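# Chapter 2: Light Before Furniture

Walk into any room you love and ask what you noticed first. Most people say the sofa, or the rug, or that marvellous old table by the window. I'd bet it was the light! A room is lit before it is furnished, and every chair you carry in will look better or worse depending on what falls on it.

In this chapter we plan the lighting for one ordinary sitting room, the long one at Eltalen that you met in Chapter 1. It faces north, it has a low ceiling, and for years it made do with one pendant in the middle – bright enough to read by, and flat as a plate.
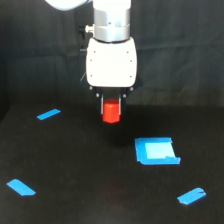 Boyang Dai would start with the corners, and told me so firmly when the first draft went round: light the far corner, then the near one, and leave the middle of the ceiling until you miss it. I tried it at Eltalen one Sunday at dusk, with two borrowed table lamps and a long extension lead, and the room seemed to grow a yard in each direction.

You will meet three kinds of light again and again. **Ambient light** lets you cross the room safely. **Task light** falls on the book, the sewing or the chopping board. **Accent light** picks out something you enjoy looking at, and it is the one beginners forget (I certainly did).

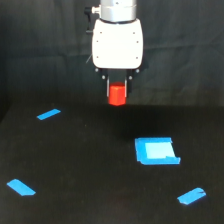
*Fig. 2.1 Red block held above a matte black surface.*

Dark finishes soak up light and pale ones hand it back, so a charcoal wall may need a second lamp where a cream wall gets by with one. Try your lamps against a painted board before you buy anything. Move the board about, squint at it, and look again after supper!

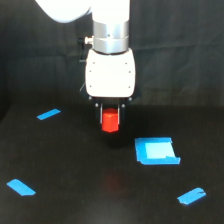
*Fig. 2.2 White gripper housing and silver collar, with a red cube.*

**Before you read on**

- Sketch your own room and mark every socket.
- Sit in each seat after dark and note where the glare comes from.
- Keep the sketch handy, as we add dimmers to it in section 2.1.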